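Trellska Vusel ハンドヘルドグリッパ レビュー:布物の教示収録と付属運用規程の実用性

掲載 1/4/23

Trellskaの手持ち式グリッパ「Vusel」を、布製品の把持データ収録に使用した。本稿では機構の良し悪しよりも、同梱の運用規程書が現場の作業標準として使えるかどうかに重点を置く。収録用の手持ちグリッパは各社から出ているが、運用規程まで製品の一部として納めるものは少なく、導入時の選定理由もそこにあった。

評価対象は本体、交換用の指、固定ねじの予備、充電器、規程書(全33ページ)の一式である。比較対象として、以前から使用しているBondentの手持ちグリッパを併用した。収録は作業者4名の交代制で、対象物は薄手のニット、タオル、綿シャツ。総試行数は1,000回で、うち無効と判定したものが63回あった。無効の内訳は後述する。

■ 機構について

開閉はトリガー式で、左右の指が対称に動く。指は湾曲しており、先端に向かって間隔が狭くなる。布をつまむ用途ではこの形状は妥当で、平行板型のように指の腹全体で布を押しつぶすことがない。反面、薄いニットでは先端のわずかな隙間に生地が入り込み、開放しても離れないことがある。規程書4.2項は「開放後に対象物が指に残留した試行は、振り落とさず、静止後に無効として扱う」と定めている。この記述は適切である。振り落とす動作が記録に混じると、学習側ではそれが正しい開放手順として扱われるおそれがある。

トリガーの戻りばねは硬めで、長時間の収録では人差し指に負担がかかる。規程書には連続収録時間の上限が書かれているが、その根拠は示されていない。当方では上限より短い間隔で交代させた。重量配分は前寄りで、手首を内側に返す動作では先端がやや下がる。Bondentの製品は後端が重く、この点では扱いやすいが、指の剛性はVuselが上である。

■ 始業点検

規程書の3章が始業点検にあたる。内容は、固定ねじの緩み確認、指先の欠けと摩耗の確認、開閉ストロークの確認、時刻同期の確認の順で並ぶ。順序そのものに問題はない。問題は判定基準である。ねじについては「緩みがないこと」としか書かれておらず、締付トルクの指定がない。六角穴付きねじを用いる以上、推奨トルクを示し、樹脂部への過大な締付けを避ける注意を入れるべきである。当方では、締付け後に合いマークを引き、始業時はマークのずれを目視する方法に置き換えた。

指先の摩耗基準も定性的である。布が相手なら摩耗は遅いと考えがちだが、実際にはテーブル面との接触で減る。薄い布を平面からつまみ上げるとき、指先はほぼ必ず天板をこする。規程書は天板への接触を「最小限にとどめる」とするが、接触なしには成立しない作業であり、許容する接触の仕方を書くほうが役に立つ。当方の作業標準では、指先を天板に当てる角度を寝かせすぎないこと、当てたまま横に引く距離を手のひらの幅以内とすることを定めた。

■ 対象物の初期状態

布の収録で最もばらつくのは初期状態である。規程書5章は初期状態を「平置き」「二つ折り」「不定形」に分けている。不定形については、作業者が布を一度持ち上げて落とす方法を標準とする。落下高さの指定はあるが、落とした後に手で整えてよいかどうかが書かれていない。4名に読ませたところ解釈が分かれ、整える者と整えない者が出た。これは規程の欠陥と言ってよい。

当方では「落下後は触れない。ただし対象物の一部が作業範囲から出た場合は、最初から落とし直す」とした。縫い目や裾の位置についても記録欄を追加した。縫い目は厚みが変わるためつまみやすく、作業者は無意識にそこを狙う。縫い目ばかりを把持点とした記録が偏って蓄積されると、縫い目の見えない置き方で再現性が落ちる。
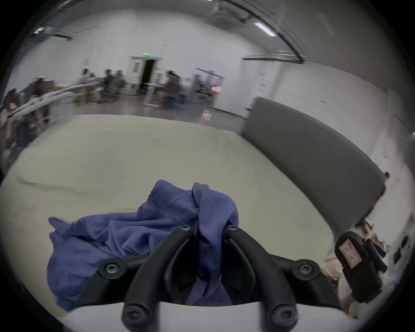

把持点の選び方について、規程書は「布の最も高い部分または角」を推奨している。山になった部分をつまむのは確実だが、折り畳み作業への接続を考えると角を優先したい。角が見えない場合に山をつまんで持ち上げ、角を露出させてから持ち替える、という二段の手順を明文化したところ、作業者間の所要時間の差は縮まった。規程書にも次版で追加を望む。

つまむ量の指定も必要である。浅すぎると持ち上げの途中で抜け、深すぎると下の層まで巻き込む。層の巻き込みは記録を後から見ても判別しにくく、作業者本人の申告に頼ることになる。そのため申告しやすい仕組みが要る。Vuselの記録ソフトには試行直後に無効を宣言するボタンがあり、理由を選んで保存できる。これは評価できる。Bondentの場合は収録後に一覧から番号を探して印を付ける方式で、付け間違いが起きやすい。

■ 無効試行の扱い

無効とした63回の理由で最も多かったのは指への生地残留で、次が把持前の空振り、その次が層の巻き込みであった。残りは作業範囲の逸脱と記録開始の遅れである。規程書は空振りをすべて無効とするが、当方はこの点に異論がある。空振りの後に位置を修正してつかみ直す動作は、回復動作として価値がある。空振りを一律に捨てると、失敗からの復帰が一切含まれない記録になる。

そこで区分を「無効」と「回復あり」に分け、後者は別のフォルダに保存した。区分の追加はソフトの設定画面からできたが、区分名に全角文字を使うと書き出し時に文字化けする。英数字の略号で運用している。

■ 収録場所と周囲の人

規程書の7章は作業環境を扱う。照明の条件、天板の色と光沢、通路の確保が主な項目である。天板については無光沢の淡色を推奨しており、濃色の布を扱う場合はこれでよい。白い布では輪郭が取りにくくなるため、天板を替えるか敷物を使うことになるが、敷物の端が作業範囲に入らないようにする指示が抜けている。

広い部屋を複数の作業で共用する場合の規定は、分量のわりに内容が薄い。背景に他の作業者が入ることについて「事前に周知する」とあるだけで、誰が、いつ、どの範囲に周知するのかがない。周知と同意は別の手続きであり、保存期間と利用目的を書面で示したうえで同意を得る必要がある。当方では入室時に確認する書式を作り、同意のない者が在室する時間帯は収録しない運用とした。氏名札や画面に表示された文書など、人以外の情報の写り込みも同じ書式で扱っている。

非常口への動線については、規程書に「通路幅を確保する」とあり、これは収録以前に施設側の規則として守るべき事項である。収録機材は増えるにつれて壁際や床に仮置きされがちなので、機材の置き場所を図面で決めておくことを勧める。規程書の付録には配置図の雛形があるが、机が1台の場合しか想定されていない。

■ 識別表示

複数台を使う場合、個体の識別は必須となる。規程書は本体と周辺機器に同一番号の表示を付けるよう求めている。付属のラベルは小さく、手袋をした作業者には貼りにくい。手書きでも構わないが、略号の付け方を決めておかないと、日をまたいだときに対応が取れなくなる。当方は番号の前に用途の略号を置く形に統一し、校正記録の表にも同じ表記を用いた。

校正記録そのものは、規程書の付録の様式で足りる。開度ゼロと全開の2点を記録し、指を交換したときは必ず取り直す。交換後の再校正を省いても記録ソフトは警告を出さないため、ここは規程と点検表で補うしかない。ソフト側で指の交換履歴と校正日時を照合し、不一致なら収録を開始できないようにするのが望ましい。

■ Yusof版点検表との併用

点検表はYusofが公開している汎用の様式も試した。Vusel専用ではないが、項目ごとに「判定」「処置」「再確認」の欄が分かれており、異常が見つかったときに何をしたかが残る。Trellskaの様式は判定欄のみで、不良と記入した後の経過が追えない。現在はYusofの様式にTrellskaの点検項目を転記して使用している。転記時に項目番号を変えないことが重要で、規程書が改訂された際の照合が容易になる。

改訂といえば、規程書には版番号があるものの変更履歴がない。今回の評価中にも一度差し替えがあり、作業範囲の寸法が変わっていた。気付いたのは別件で両版を並べたときである。旧版で収録したデータには、版番号を後から付与した。記録ソフトの自由記入欄に版番号を入れておけば、この手間は避けられた。

■ 評価

機構:良。指の剛性と先端形状は布物に適する。トリガーのばねは改善を求める。
記録ソフト:良。無効宣言の操作が早い。全角文字の不具合あり。
運用規程書:可。構成は妥当で、そのまま作業標準の骨格に使える。定量基準、共用空間での同意手続き、変更履歴が不足している。
付属品:可。予備ねじは十分な数がある。ラベルは別途用意したほうがよい。

購入を検討する場合は、規程書を先に取り寄せ、自部署の作業標準と条項ごとに突き合わせることを勧める。締付トルクと指先の摩耗限度についてはTrellskaに問い合わせ中で、回答があり次第、3章に関する記述を更新する。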